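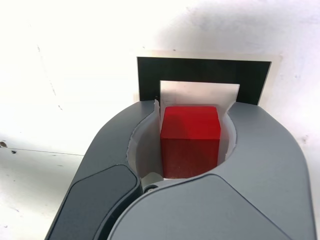 Loyalty stamps at the Zilska cafe in Moltdale

Posted by Nabila Ong

Does anyone know if the paper stamp cards from the old Zilska on Chong Street still count at the new one by the station? I have 2 nearly full ones and the website only mentions the app. I'd like to use them before the end of December if I can.

Esben Þorgeirsson
Yes, they took mine. Ask at the till before you order and they'll move the stamps over to the app - it took the lad four goes with mine, but he got there. You still need nine stamps for a free drink. Filter and tea only, flat whites are 60p extra.

Yhon Montoya
Didn't work for me but that was at the Tandside branch. Their cakes are better anyway.

Larasati Halim
Tandside is run separately, so it has never taken Moltdale cards. At the station one, go after 4 if you can, as the morning queue is more than 13 people deep and they won't do cards then. Any card without the shop's name stamped on the back gets refused.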